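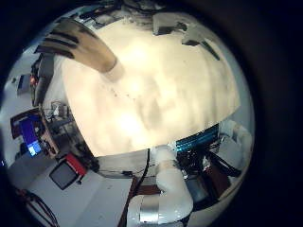

What goes on the table first? The container, set down where you want the flowers to end up.

Filed under: Table Setting, Handouts

I like a tall one — mine at Nollness was gold, and I never got tired of it.
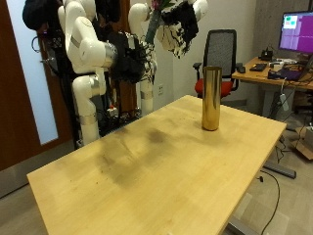
Artificial stems don't need water, so take your time and bend them a little before they go in.

Step 2: The bouquet

Lay it flat and fluff the blossoms with 2 fingers.
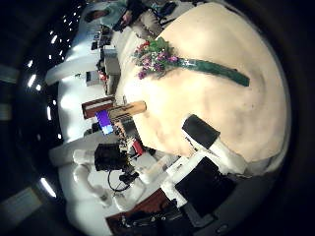 Step 3: Turning it

Turn the container until you like the front.
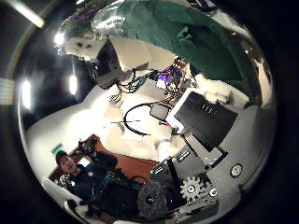 Vutover wrote back that they turn theirs last, after wiping the table.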